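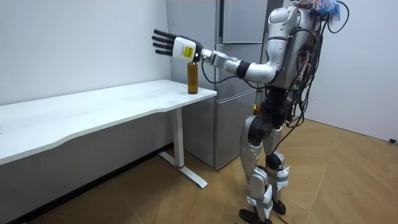 第4章　名前を尋ねるということ　DNSとプライバシー

この章で学ぶこと
・名前解決の流れを、端末から権威サーバーまで自分の言葉で説明できる
・平文のDNS問い合わせから何が読み取れるかを、記録を見て判断できる
・DNS over TLSとDNS over HTTPSの違いを説明できる
・リゾルバーを選ぶとき、誰に何を預けることになるのかを検討できる

この章で使う用語
スタブリゾルバー、フルサービスリゾルバー、権威サーバー、キャッシュ、TTL、QNAME最小化

4.1　ある一日の問い合わせ記録

前の章ではHTTPSの仕組みを追いかけ、ページの中身がどのように守られるかを見てきました。証明書の検証まで手を動かしてやり遂げた人は、ブラウザーの鍵のマークが前よりずっと頼もしく見えているのではないでしょうか。ところが、その鍵がかかるよりも前に、端末はもう誰かに話しかけています。「この名前のサーバーはどこにいますか」という、あの短い質問です！

まずは記録を見てみましょう。本書の演習環境Zhuravelは、手元の小さなネットワークで起きた名前解決をすべて書き出してくれます。共著者のダリナ・ロマニュク(Daryna Romaniuk)が自宅の回線でZhuravelを動かし、丸一日分の問い合わせを保存しました。次に示すのはその冒頭です。

記録開始　09/02/2024
06:41:07　端末A　tenki.example　A
06:41:07　端末A　tenki.example　AAAA
06:41:09　端末A　mail.example　A
06:43:52　端末B　update.tv.example　A
06:58:30　端末A　norikae.example　A
07:02:14　端末C　byoin-yoyaku.example　A

この日の問い合わせは全部で2758件、そこに現れた異なる名前は575個でした。初めて集計した受講者は、たいてい件数の多さに驚きます。ひとつのページを開いただけでも、画像の配信元やフォントの配信元など、いくつもの名前が次々に尋ねられるからです。しかも端末Bはテレビで、この時間にはまだ誰も電源ボタンを押していません。待機中の機器もけっこうおしゃべりなのです。

さて、もう一度この記録を眺めてください。ページの本文は一文字も含まれていません。検索語も、メールの件名もありません。それでも、朝の何時に活動が始まり、天気を気にし、電車の乗り換えを調べ、病院の予約サイトを訪れたらしい、ということまで見えてきます。「らしい」と書いたのには理由があります。名前が尋ねられたことと、人がそのページを読んだことは同じではありません。ブラウザーが先回りして名前を調べておく機能もありますし、別のページに埋め込まれた部品が原因のこともあります。記録を読むときは、確かに書いてあることと、そこから推測したことを分けてノートに取る習慣をつけましょう。この区別は章末の演習でもそのまま役に立ちます。

考えてみよう
上の六行だけを見て、端末Aと端末Cの持ち主は同じ人だと言えるでしょうか。言えるとすれば、どの行が根拠になりますか。言えないとすれば、どんな情報が足りませんか。

4.2　質問はどこを通るのか

アプリケーションが名前を必要とすると、端末の中のスタブリゾルバーがフルサービスリゾルバーに問い合わせを送ります。家庭では、回線事業者が用意したものが自動的に設定されていることがほとんどです。フルサービスリゾルバーはキャッシュを調べ、答えがなければルート、トップレベルドメイン、そして目的のドメインの権威サーバーへと順に尋ねていきます。住所を知らない相手を訪ねるのに、まず国を、次に町を、最後に番地を教わるようなものです。この委任の仕組みだけで世界中の名前が管理されているのですから、DNSは本当に見事な設計だと思います。筆者は何度教えても、ここで少し早口になってしまいます。

もっとも、DNSの基本が定められた1980年代には、問い合わせそのものを隠すという要求は設計の中心にありませんでした。従来の問い合わせはUDPやTCPの53番ポートを使い、暗号化されずに流れます。つまり、経路の途中にいる者は、その気になれば中身を読めますし、条件がそろえば偽の答えを返すこともできます。

ここで混同しやすいのがDNSSECです。DNSSECは電子署名によって、答えが改ざんされていないことを検証できるようにします。一方、質問や答えを暗号化する働きはありません。封筒に入れずに署名だけした葉書を想像すると、つかみやすいでしょう。

4.3　封筒に入れる

では、葉書を封筒に入れるにはどうすればよいでしょうか。代表的な方法のひとつがDNS over TLS(DoT)です。スタブリゾルバーとフルサービスリゾルバーの間にTLSの接続を張り、その中で問い合わせをやり取りします。標準では853番ポートを使うため、中身は読めなくても、DoTが使われていることは外から見分けやすくなります。

DNS over HTTPS(DoH)は、問い合わせをHTTPSの通信に載せます。通常は443番ポートを使うので、ほかのウェブ通信に紛れやすいという特徴があります。利用者にはうれしい性質ですが、校内や社内のネットワークを管理する側から見ると、把握できない名前解決が増えることにもなります。この対立については4.6節で、架け橋になりそうな運用例も交えてじっくり取り上げます。

どちらの方法でも、暗号化されるのは端末とリゾルバーの間です。リゾルバー自身は質問を読めなければ答えられません。経路上の相手から見えなくなった記録は、リゾルバーの運営者の手元には残りうるわけです。運営者がログをどれだけの期間保存するのか、何に使うのか、公開された方針を読んで確かめる必要があります。また、名前解決のあとに続く接続では、宛先のIPアドレスは相変わらず見えますし、TLSの最初のやり取りでサーバー名が平文で送られる場合もあります。

4.4　演習の準備

この章の演習では、Zhuravelに加えて、設定用の小さなツールJikierを使います。Jikierを起動し、演習用ファイルのうちandoverという名前のものを読み込んでください。架空の事業者Tadexの回線につながった家庭を再現したもので、648件の問い合わせがあらかじめ収められています。自分の家族や同じ教室の人の通信を、本人の同意なしに記録してはいけません。演習には必ず配布ファイルか、自分だけが使う端末の記録を用いましょう。

手順
1　Zhuravelの画面で「平文」を選び、andoverを再生する。
2　経路上の観測者の画面を開き、読み取れた名前を書き出す。
3　Jikierでリゾルバーの設定をDoTに変え、もう一度再生する。
4　観測者とリゾルバー、それぞれの画面で何が変わったかを表にまとめる。

二度目の再生で観測者の画面がすっと静かになる瞬間は、ぜひ隣の人と一緒に見てください。そのあとでリゾルバーの画面に切り替えるのを忘れずに！　演習の設計を担当したフリスティーナ・フリニシン(Khrystyna Hrynyshyn)は、表の「リゾルバー」の列を先に埋めるよう勧めています。変化の大きい列ばかりに目を奪われずに済むからだそうです。

表ができたら、QNAME最小化を扱う4.5節に進みます。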